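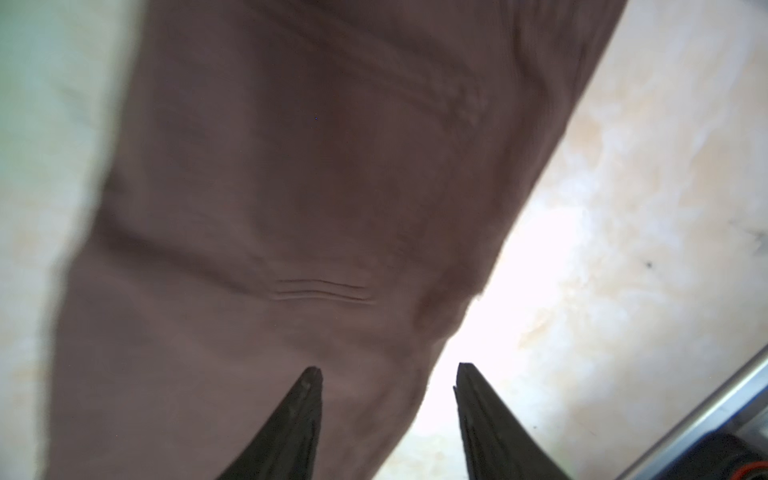

Fig. 1. Mauve cloth with a puckered seam or ridge, and a fold lower down.

TEXTILES 2: CARE, REPAIR AND THE LIFE OF A GARMENT
Week 4 handout — Why seams pucker
Notes by Efa Skyrme

Bring your unpicker. If you left it at home again, Radomir Dervishi in the workshop will lend you one and remember your face.

Terms for this week
Seam pucker: small wrinkles running beside a line of stitching. Once you know the word you will see it on every shirt on the tram, and I apologise to your families in advance.
Feed pucker: the bottom layer travels under the presser foot faster than the top one. The two arrive at the hem at different times, like most couples.
Tension pucker: thread stitched in tight, then relaxing and dragging the cloth with it. Polyester thread is a common offender.
Structural jamming: too many yarns and too much thread competing for the same space. Typical of dense, fine weaves. Loosening the tension helps only a little; try a finer needle and thread.
Shrinkage pucker: the cloth and thread disagree about the wash. It may not show until the first laundering, by which time you have usually given the thing away as a present.

Finding the cause
Cut across a few stitches and look again. If the cloth lies flat straight away, suspect tension. If one layer is now longer than the other, suspect feed. If nothing changes at all, it's probably jamming, and you have also cut your stitches.
Press before you judge. Half the disasters brought to my desk are merely unironed.

The Verkomdale samples
Last year's group sewed test strips in two cloths from the Verkomdale mill shop: Nallus (a tight cotton poplin) and Jendano (a brushed twill). Nallus puckered for everyone. Jendano forgave nearly everything, including a student who had threaded the machine backwards. Strips are in the grey folder, labelled by stitch length, in colours chosen by the mill's remnant bin.

Practical
Sew 2 strips of each cloth, 28 cm long, one with the grain and one across it. Measure before and after stitching and write down the difference, even if it is embarrassing.

Reading
Course reader, chapter on thread and needle sizes. Skip the section on the Longo overlocker; we sold it in March and morale has improved.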